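Tresach Works, Repair and Reuse Section
Minutes of the open day planning meeting, Friday, 3:30 p.m., upstairs room

Chair: Annelore Wiegand
Minutes: Bernd Bauerfeind
Also present: the bench team, two people from the front office, one visitor from Brunton who had come about the parking and stayed.
Apologies: the warehouse, collectively.

1. Minutes of the last meeting

Accepted with one correction. Bernd had written that the September open day would be "modest." Annelore asked that this be changed to "focused." Changed.

2. Report on the dry run

The bench team ran the full demonstration on Thursday for an audience drawn from the front office. The program as it stands: welcome, a short talk on where old office computers come from, then the memory job on the arm, then coffee. Planned length is 25 minutes. Thursday's took longer, mostly because of the talk. Annelore gave the talk and wishes it recorded that people were interested.

The memory job was the part everyone wanted to discuss. The office staff liked it. One of them said it was like watching someone very careful get the last olive out of a jar. The bench team asked that this comparison not appear in the handout. It was then agreed that it was better than anything in the handout, and it may appear.

There was some disagreement over which computer to use. The team prefers the older tower with the blue drive rails, as they know where everything is. The front office asked if we had something that looked newer. We do not. The whole point of the section is that we do not.

The tower stays on its side with the panel off, so visitors can see the board and the memory slots. The gray fixture stays on the left of the case, where it was on Thursday. Nothing else goes on the aluminum table. Bernd read this sentence aloud twice and looked at the people concerned.

The wooden desk behind is another matter. It is in plain view from where the visitors will stand, and it currently holds cords, a plastic bag and a tissue. Ownership of the tissue was discussed at more length than it deserved. Desk to be cleared by the bench team before doors open, and to stay cleared until the last guest has gone. 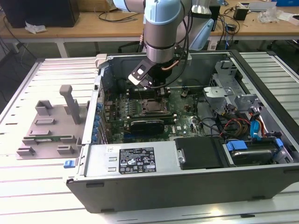
3. Numbers and invitations

The front office has sent out 500 invitations. Bernd asked how many people fit in the bay. The answer, after someone went down with a tape measure, is nowhere near 500. Annelore pointed out that last year's replies were slow and that most of them came from people's cousins.

Agreed: visitors go through in groups, with a rope. The front office will find the rope. Groups that are waiting can look at the wall display, which is finished apart from the spelling of "reusable." The display says we took in 1,417 machines last year. Bernd confirmed the figure against the intake book and would like some credit for having read the intake book.

The Pandari school group is confirmed for the morning. Their teacher asked whether the children could operate the arm. They cannot. They may choose which module goes in first, which the teacher felt was nearly as good. The bench team will have spare modules in a tray, clearly marked as spares – last year's tray was not marked, and the less said the better.

4. Goline

Goline wrote to ask if they might have a table, a banner and a few words from the floor. Annelore is in favor of the table. The banner is seven feet wide and would cover the fire exit sign, so the answer on the banner is no. On the few words, we asked how few. They sent back four pages.

Annelore will offer them the table and two minutes. Bernd will hold the watch.

5. Coffee

The Brunton visitor asked if there would be cake. This had not been considered by anyone and was felt to be the most useful question of the afternoon. Cake approved. No food past the yellow line, and this includes staff, and this includes Bernd (Annelore's addition, taken down under protest).

6. Action items

Annelore: cut the talk to eight minutes. Reply to Goline.
Bernd: reprint the wall display with the correct spelling. Order cake.
Bench team: clear the desk. Mark the spares tray. One more dry run with the shorter talk.
Front office: rope. Stop sending invitations.

7. Any other business

The parking. The Brunton visitor explained that our guests used their lot last year and that two of the cars were still there on Monday. Annelore apologized. Signs will go up at the gate. It was asked whether either of the owners had ever come back for their car, and the visitor said one had.

Meeting closed at 4:50 p.m. Next meeting same room, if the heating is fixed, otherwise the canteen.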